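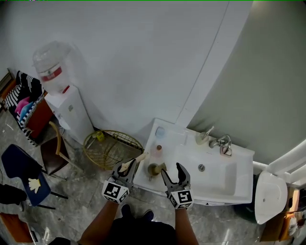 Boglárka Kiss asked before the meeting opened if hot water could be taken first, as she had to leave early and the top floor had been without a proper supply at night for most of the winter. The others agreed and the order of the agenda was changed.

Koller Street Housing Co-operative, Bendudville
Minutes of the general meeting, August 2021
Held in the ground floor common room

Present: Leonie Kuster (chair), Barış Demirtaş (minutes), Kaede Ogura, Chak-lun Chien, Boglárka Kiss, other members as per the sign-in sheet.
Apologies: received from the rear flats and noted on the sheet.

1. Minutes of the last meeting

Accepted with one correction. The bike shed key is held by Chak-lun, not by Kaede. Barış to fix the copy in the folder.

2. Hot water (moved up from item 5)

Boglárka said the top floor loses hot water after 10 at night and gets it back some time before breakfast. She has kept a note of the bad nights and left a copy with the chair. It is worse when the laundry is running.

Chak-lun said the unit was serviced in autumn and the plumber found nothing wrong with it apart from its age. The tempering valve was replaced then. He thinks the trouble is the return line, which runs along the outside of the north wall and has lost its lagging in places. Boglárka said she had been told the same thing by the previous plumber and would like it done this time.

There was a long discussion on whether to replace the unit now or wait. Kaede did not want to spend the sinking fund while the roof is undecided. Leonie said the roof would be undecided for years. Kaede asked for that to be minuted.

Agreed: relag the return line first and see how the top floor goes. Chak-lun to get two prices. If there is no improvement the unit comes back to the November meeting with quotes for a replacement.

Agreed: no laundry loads to be started after 9 pm until then. Leonie to put a sign on the laundry door.

3. Taps and basins

Following on from the above. Members were reminded that dripping taps can be reported without waiting for a meeting. Write it in the book in the hallway with the flat number. The washers are a common cost. Replacement taps are a common cost if like for like. If a member wants a different style of tap they pay the difference.

Kaede asked about slow drains. Chak-lun said to clean the trap first and then write it in the book. He does not mind doing it for people who can't get down to the floor. Please don't use the caustic crystals, as the old pipe under the ground floor won't take it.

4. Water account

The last water account was up 177 dollars on the same quarter last year. Part of this is the leak at the garden tap, now fixed. Leonie has written to ask for a leak allowance and is waiting to hear. A member asked if the garden tap could be locked. Discussed and left as it is.

5. Waste and recycling

Barış reported on the change to the collection. From November paper and cardboard go in their own bin and can no longer be mixed with bottles and tins. The new bins come from the contractor, Bakodlow, and will be left at the side gate. The building gets 2 of them. More can be had for a fee, but Barış suggests trying it first.

The bin bay is not wide enough for the new bins as well as the old ones. Options raised were to move the bike rack, to take out the bed of agapanthus, or to keep the new bins along the side path. The side path is out because the downstairs flat on that side needs it clear for a wheelchair. Nobody spoke up for the agapanthus. Chak-lun and Kaede to measure the bay and come back with a sketch.

Paper bags were raised by Kaede. She would like a stack of them kept in the common room so that members can carry their paper down in one and tip the bag in with it. Leonie pointed out that the plastic liners people use at the moment are the main reason loads get refused, and that the contractor left a note about it twice over winter.
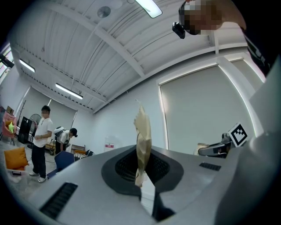 She also said that any bag with food grease on it has to go in the general rubbish, or torn up and put in the compost. Barış will check the compost part. The sheet from the contractor says one thing and the sticker on the bin lid says another.

Agreed: Kaede to ask at the Penthorpe bakery if they have bags to spare. If they don't, up to 100 dollars to be spent on a carton. Moved Kaede, seconded Boglárka, carried.

Members with large boxes are asked to flatten them. It was said again that a box pushed in whole fills the bin for everyone. A knife will be kept on a string in the bin bay. Leonie did not like the idea of a knife where children play, so this was changed to: a knife will be kept in the laundry cupboard, top shelf.

What goes in the paper and cardboard bin, read out by Barış and to be pinned up on each landing:

Newspapers, junk mail and envelopes, with or without the window.
Boxes, flattened.
Egg cartons.
Cardboard tubes from kitchen paper, wrapping paper and so on. Metal or plastic ends have to come off first.
Clean paper bags.

What stays out of it: waxed cups, milk cartons, tissues and paper towel, till receipts, anything wet, anything with food stuck to it.

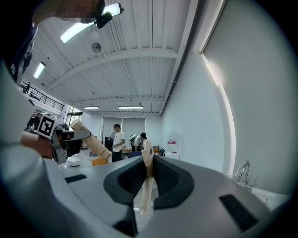 Cardboard tube. Goes in the paper and cardboard bin.

A member asked about shredded paper. It goes in a closed paper bag so it doesn't blow around when the truck tips the bin. Another asked about posting tubes with the metal cap, and was told the cap can go with the tins.

Boglárka left at this point.

6. Bin roster

The present roster runs out at the end of spring. The floor that is on duty takes the bins out the evening before and brings them in by noon. There have been complaints from the neighbour at the corner about bins left across the footpath, where he gets his mother's walker past. Members are asked to line them up on the grass with the handles to the building.

Kaede offered to draw up the next roster. She would like flats that are going away to tell her ahead of time and not after. Swaps are fine as long as they are written on the sheet.

Leonie asked if the roster could include rinsing out the bins in the hot months. General reluctance. Chak-lun said he would do the first one if someone else did the second. Barış said he would do the second.

7. Common room

The heater has been tested and is safe. The window at the street end still sticks and should be opened from the bottom. Bookings go in the diary on the shelf, and a booking that isn't in the diary doesn't count. The room is to be left as found, with chairs stacked and the urn emptied.

A request from the Bendudville choir to rehearse here once a fortnight was discussed. Members on the ground floor were in favour if it ends by nine. Leonie to reply and to ask for a contribution to power. Amount left to Leonie.

8. Other business

The light on the second landing is out again. Chak-lun thinks it is the fitting and not the globe. He will change the fitting.

A set of keys with a green tag was found by the letterboxes and is with Leonie.

Kaede asked that people stop propping the front door open with the mat. The hook behind the door is there for deliveries.

The lemon tree has more fruit than the building can eat. Help yourself, and leave the secateurs in the shed.

Actions

Chak-lun: two prices for lagging, landing light, bin bay measurements with Kaede.
Kaede: paper bags, roster.
Leonie: laundry sign, leak allowance, reply to the choir.
Barış: correct the last minutes, check greasy paper and compost, lists for the landings.

Next meeting in November, same room. Items to Leonie in writing beforehand please, under her door is fine.

Meeting closed at 8.40 pm.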